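Robotic Bin Picking at the Jendville Returns Center: What Has Changed for Staff

Posted February 8, 2019, by Joonas Lindqvist
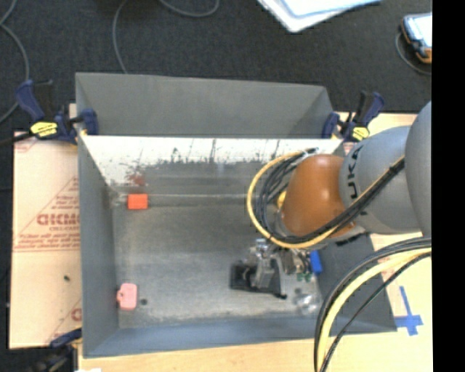
The work before the arm

Until last June, mixed small goods at the Jendville site were sorted entirely by hand. Employees stood at long benches, lifted each item from a bin and placed it in the correct tray. A full shift at the benches was hard on the wrists and shoulders, and the position had the highest number of transfer requests in the building. I supervised that area for Jetomar and signed many of those requests myself.

What the arm does

The robot arm reaches into a metal bin and picks items one at a time. Small items of different shapes and colors may lie in the same bin, and the gripper must approach each from above. Blocks with flat sides present few difficulties. Clear and shiny items remain the most demanding, and employees are asked to report any such item that is missed on 2 attempts.

The metal bin is held in position with clamps. Staff are not to loosen them during a run. A bin that has shifted must be reported to the cell operator, who will stop the arm before anyone reaches across the work surface.

Changes in duties

No positions were removed. Of the 91 employees in the department, most have kept their former titles, although their daily tasks differ. Bench staff now prepare bins, inspect finished trays and handle exceptions. The Orkik training course takes 50 hours and is paid at the regular rate. Completion is recorded in Abugri, our scheduling system, and qualifies an employee for operator shifts.

Not every change has been welcome. Several long-serving colleagues have told me that they miss the conversation at the benches, where four people used to work side by side. An operator's shift is quieter and, for much of the time, solitary. I consider this a fair complaint. Operators now rotate with the inspection team after each break.

The exception log held 413 entries at the last review. Employees who wish to read it may request a copy at the shift office.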